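Panon tabletop gripper – my product page, with the honest bits left in

Price: 600, two sets of fingertips included
Item number: 2804
Ships from: the Drevia workshop, starting in July

Hi, I'm Lies Wuyts, and I run the small shop side of Drevia. You're probably on this page because you want to know whether a machine can clear your kitchen table yet. I get that question more than any other, so let me answer it before I try to sell you anything: partly, slowly, and only if you help it along.

The Panon is a two-finger gripper. The fingers are flat and white, with dark gray tips that angle in toward each other, and those tips are where most of the design time went. You can use it in your hand on the grip handle, or bolt it to an arm if you have one (we've only tested the Irnine bracket, so please write to me before ordering for anything else). Plenty of customers never bother with an arm at all. They use the handheld version to collect examples of ordinary chores and then train on those, and for that kind of work I think it's a lovely little tool!

So what can it hold? Bottles are my favorite thing to talk about. A clear plastic bottle sounds like the easiest object in the house and it really isn't – cameras look straight through it and find the table, and thin plastic gives when you squeeze it. The angled tips help with the squeezing part. The seeing part is up to your software, and I won't pretend a better fingertip fixes that.
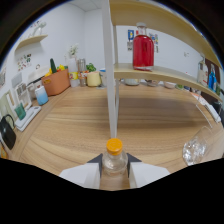
The Panon with a clear plastic bottle between its fingertips. Orange screw cap on!

Then there's everything else that lives in a kitchen. Peppers and cucumbers are fine one at a time, but getting one out of a full basket is still a person's job in my book. Shallow bowls need a pinch on the rim, and I'd practice with ones you don't love. Mugs go well if the handle is facing you. A full kettle, no, please don't. Glass bottles on a shelf make me nervous every single time, and I'd leave them out of your first month completely.

My colleague Kobe De Bruijn is more hopeful than I am. He thinks putting away the shopping will be a normal machine chore before folding laundry is, and we've been arguing over it at lunch for ages. I'd say wiping a flat table comes first, but then I hate wiping tables, so maybe that's just wishful thinking.

What's in the box: the gripper, the grip handle, 2 sets of tips, 4 spare screws and a printed setup sheet. There's no arm, no camera and no software. I mention it up here because people do ask afterwards, and return shipping on a box this size isn't cheap.

Care is simple. Wipe the tips with a damp cloth, keep the finger joints away from the sink, and change the tips when the edges start to look rounded. Replacement sets come from Sumampouw and are listed under spare parts, along with the longer handle.

If you're stuck between this one and the bigger model, tell me what's on your table and I'll give you a straight answer, even if it's "wait a year." The contact form comes to me, and I usually get through it before 10 in the morning.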